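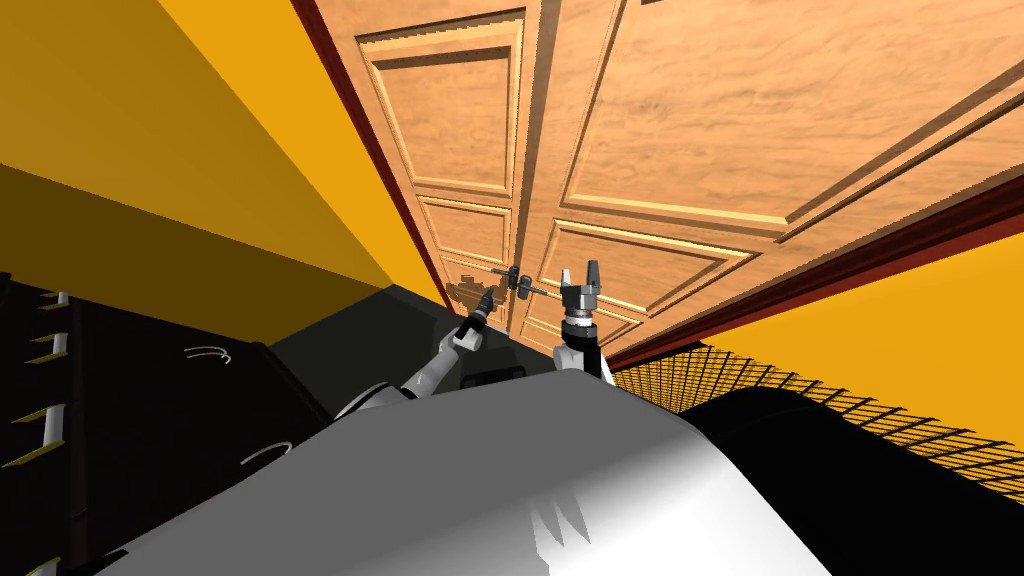
Page 3 of 11

draughtydora wrote:
Back to the internal doors, then. The joiner at Corkell wants 425 for a pair in oak with the panels done properly, hanging included. My sister thinks I should paint the old ones and go on holiday.

Urio_Mike wrote:
Your sister is right. I spent over 500 on a pair from Valora in July and the chief difference is that I now shout at the children for touching them.

C. Kinyua wrote:
Paint only works if the old doors hang straight. Mine had been planed so often by previous owners that they were closer to a parallelogram. Check the gap at the top before you buy a single tin.

draughtydora wrote:
Gap at the top is 11 mm on one side and a matter of opinion on the other.

hinge_and_bracket wrote:
Then it's the frame, and new doors will be just as crooked, only dearer. Pack out the bottom hinge with a bit of card. Cereal box is fine.

C. Kinyua wrote:
Cereal box is not fine. It squashes. Use proper plastic packers – a bag of 27 costs less than the cereal.

hinge_and_bracket wrote:
Mine has been in since the children were small. One of them now has a mortgage.

Urio_Mike wrote:
While we're arguing, lever handles or knobs? Mrs Mike wants knobs. I carry tea.

C. Kinyua wrote:
Levers. Though they do catch your dressing gown pocket, and always with the tea in the other hand.

draughtydora wrote:
Grerkeck do a plain lever I quite like. Has anyone had one go floppy?

hinge_and_bracket wrote:
Two. Tighten the grub screw and think no more of it.

draughtydora wrote:
Right. Packers ordered, Corkell told to wait, sister not told anything.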